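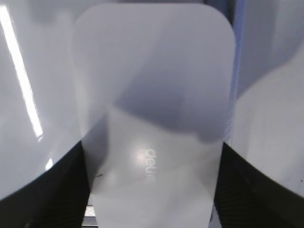
How to Set Up a Homework Drawer Your Kids Will Use

When my two started bringing home real homework, we lost the first ten minutes every evening to hunting for an eraser. A shallow drawer in the kitchen fixed most of that, and it took me one slow afternoon in March to put together.

Step 1. Empty the drawer
Take everything out, and I do mean the rubber bands too. Wipe the inside with a damp cloth and let it dry while you make yourself a cup of tea.

Step 2. Test the pens
Scribble with each one on scrap paper. If it skips, let it go. We had 21 pens and kept very few of them, I'm a little embarrassed to say.
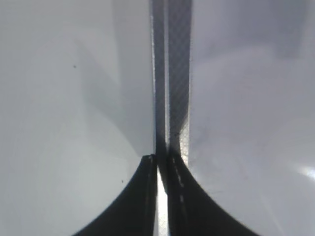
Step 3. Give the small things a home
Erasers, sharpeners and glue sticks do best in low trays at the front. I used old tea tins cut down by my neighbor Intan Govindasamy, but a muffin pan works just as well - measure the height of your drawer first!

Step 4. Put paper at the back
Keep about 3 kinds: lined, plain and graph. Stand a folder beside them for anything that needs a signature.

Step 5. Let the kids label it
Masking tape and a marker will do. My younger one spelled "scissors" her own way and I've left it, and she puts them back every time.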